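Food History > Baking & Confectionery > Tools

Waxed paper cones and the paper cornet
By the Lonberg Kitchen Almanac editors – updated January

The paper cornet, also called a paper cone or (in many American bakeries) simply a "paper," is a small, tightly rolled cone of parchment or greaseproof paper used for drizzling, writing and fine line work in icing, melted chocolate and similar soft mixtures. It is among the humblest tools in the pastry kitchen, and a great many people who own a drawer full of metal tips will still reach for a paper when they only want to write a name on a birthday cake.

Form and folding

A cornet begins as a triangle, usually made by cutting a square or rectangle of paper from corner to corner. The long side of the triangle is held away from the baker, one of the sharp corners is curled in until it meets the square corner, and the remaining corner is wrapped all the way around the outside and brought up to join the other two. If everything has been pulled snug, the point will be so fine that nothing can pass through it until it is snipped. The three corners at the top are then folded down into the cone, or sometimes torn and tucked, so that the whole thing doesn't spring open in the hand.

It sounds simple, and after the first few dozen it really is, but beginners nearly always make a cone with a gap at the tip. The usual cure is to slide the inner and outer corners back and forth against each other, which tightens the point the way one might tighten a rolled newspaper. Left-handed bakers roll in the opposite direction, and it helps them a good deal to be taught by another left-handed baker if there is one handy.

Papers

Early cornets were rolled from whatever clean, stiff paper a shop had on hand, and ordinary writing paper seems to have served well enough for dry sugar work. It was less happy with buttercream, because the fat soaked through in a short while and the seam went soft. Greaseproof and vegetable parchment papers solved most of that trouble. Waxed paper is slippery and cheap but does not hold a crease well, and warm chocolate can soften the wax, so most teachers steer their students toward parchment.

Ready-cut triangles are sold in flat packs. The Prendeo triangle, a common one in teaching kitchens, comes in packs of 94 sheets, an odd number that has been the subject of a good deal of friendly guessing over the years. Adico sells a slightly heavier sheet, which some decorators like for royal icing and others find too stubborn to roll. There is no real agreement on the matter, and most people go on using whatever they learned with.
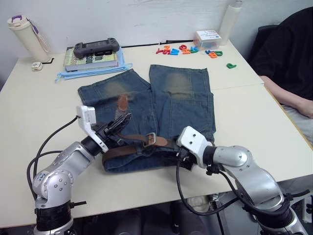
Denim shorts with a brown leather belt, laid out on a white tabletop.

Filling and holding

A cornet should be filled no more than halfway. This is the rule most often given and most often broken, and the result is icing coming out of the top and down the wrist. Once filled, the top is folded over toward the side away from the seam, and then folded again, so that the folds press down on the icing and keep it moving toward the tip. The thumb sits on the fold and does the pushing, while the first finger of the other hand steadies the point.

The tip is cut with sharp scissors, a little less than seems necessary, and tested on a plate. Cutting straight across gives a round line. Two small cuts that meet in a point make an opening suited to leaves, and a slanted cut gives a narrow ribbon, though the paper edge wears down quickly and these fancier shapes do not last beyond a few minutes of steady work.

Uses

The cornet is at its best with thin, flowing mixtures: melted chocolate for filigree, royal icing for lettering and string work, and the dark outlines seen on decorated cookies. It is also kept on hand for small amounts of color. A decorator painting a spray of flowers may want 8 shades of icing within reach, and it is far pleasanter to throw away a row of papers at the end of the day than to wash a row of bags.

For large borders, rosettes and choux paste the cornet is a poor choice – the paper simply can't take the pressure – and a cloth or plastic bag is used instead. A metal tip can be dropped into a larger cone, with the point trimmed off to let it through, and this was common in home kitchens when bags were harder to come by.

In teaching

Rolling cones is often the first lesson of a decorating course. At the Pavlović school of confectionery, students roll 34 cones before they are handed any icing at all, and the best of the batch are set aside for the first morning of chocolate work. Cones keep well if they are nested one inside another and stored somewhere dry.

See also: royal icing; string work; parchment paper; chocolate filigree

Filed under: Piping tools, Paper goods, Cake decorating
© Lonberg Kitchen Almanac | Contact the editors | Back to top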